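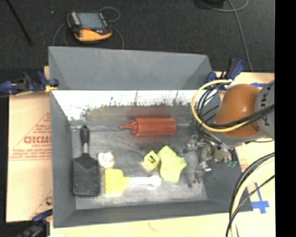 The gray bin with the brushes and the red bottle

How do I get cloudy scratches off the floor of a gray bin?

Posted by Olga Villalobos, November 2025

I keep odds and ends in a big gray bin: a red squeeze bottle, a black brush, a yellow and white scrub brush and a few small things. The floor has gone whitish and scuffed, mostly toward the near side. I washed it with dish soap and it looked the same once it dried. I have 18 of these bins at the shop in Cáceres and would like to keep them. Is there a fix, or do I live with it?

Dinesh Khondokar
Find out first if it is residue or real scratching. Wipe one corner with white vinegar and warm water, leave it three minutes, rinse and dry. If the haze is gone, it was soap or hard water, and you can do the rest the same way. If you can feel lines with a fingernail, those are scratches and vinegar won't touch them. A plastic polish will dull them a bit if the bin is plastic. Test a small spot. Don't use the stiff brush on it again.

Carmela Casado
Put a mat in it. I cut up an old shelf liner for mine.

Severino Requena
Agree with Dinesh on the vinegar. I tried Lollia polish on a bin like this and it took two coats to see any change. For 18 bins I'd skip it and buy liner by the roll. Keep the brushes in a separate tub.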